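Werkstatt > Youngtimer > Fehlerprotokolle > Motor

Wir verwenden Cookies, um diese Seite zu verbessern. Einstellungen | Alle akzeptieren

Ticket 1275: Motor stirbt warm im Leerlauf ab
Status: gelöst

Symptom: Kaltstart super, nach 20 Minuten Fahrt sackt die Drehzahl an der Ampel ab und der Motor geht aus. Neustart klappt sofort. Vierzylinder mit Vergaser, Zündung letzten Januar neu gemacht.

Schritt 1: Kerzen raus, alle schön rehbraun. Kompression gleichmäßig, was mich riesig gefreut hat!

Schritt 2: Benzindruck kalt und warm gemessen, kein Unterschied. Filter von Tovow trotzdem getauscht (lag eh im Regal). Fehler bleibt.

Schritt 3: Bremsenreiniger rund um den Vergaserfuß gesprüht. Kalt: nichts. Warm: Drehzahl springt um etwa 110 Umdrehungen hoch – endlich eine Spur, und was für eine!

Schritt 4: Vergaser runter. Der Isolierflansch hatte innen einen Haarriss, der sich vermutlich erst bei Wärme öffnet. Von außen keine Chance, den zu sehen.

Schritt 5: Neuer Flansch von Hegedűs, Dichtflächen plan abgezogen, Muttern über Kreuz mit 21 Nm angezogen (Wert aus meinem Handbuch, bitte fürs eigene Modell nachschlagen). Danach Leerlauf und Gemisch neu eingestellt.

Ergebnis, 2. Okt. 2024: lange Runde über Berkgate, dreimal bewusst im Stau gestanden, und er läuft wie ein Uhrwerk. Ich könnte den ganzen Tag an Ampeln stehen, so schön klingt das!

Noch offen: Der Choke-Zug hakt auf dem letzten Zentimeter, dafür mache ich ein eigenes Ticket auf.
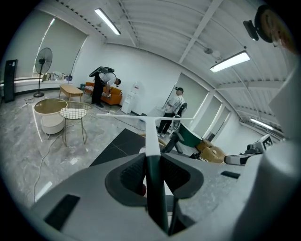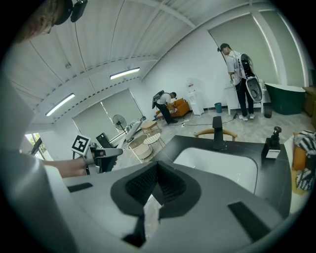 Csenge Bíró
Moderation Motor und Vergaser, Schrauberforum Idadbridge

21 Kommentare | 20-mal geteilt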